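Handout 4: Training a grasp policy on simulated wrist views

Last week we looked at fixed cameras. This week is about the wrist camera, and about how much a policy can learn from rendered pictures alone. The method is domain randomisation: colours, lighting and camera pose are drawn afresh for each episode, so the network can't lean on any one of them.

Our simulator is Mirura. The training set for the exercise has 168 episodes, split between two tasks, Cerwood (pick up a block) and Panorlow (open a drawer).

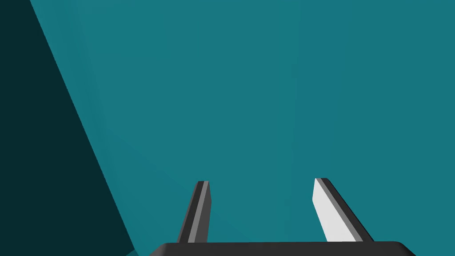
Notes by Branislav Holub — July 2024

With plain teal surfaces and nothing between the fingers, a view like this says little about depth. Shading and the edge of the dark area are most of what the network gets. Compare the two fingers as well: one shows a broad pale face, the other mainly dark bands with a grey stripe.

In the baseline we stack four views in time order, which gives the policy some sense of motion. Dropping to a single view hurt Panorlow more than Cerwood.

For the seminar: rerun the baseline with the colours held fixed, keep the lighting random, and bring both learning curves. Guido Bassi has the log-ins.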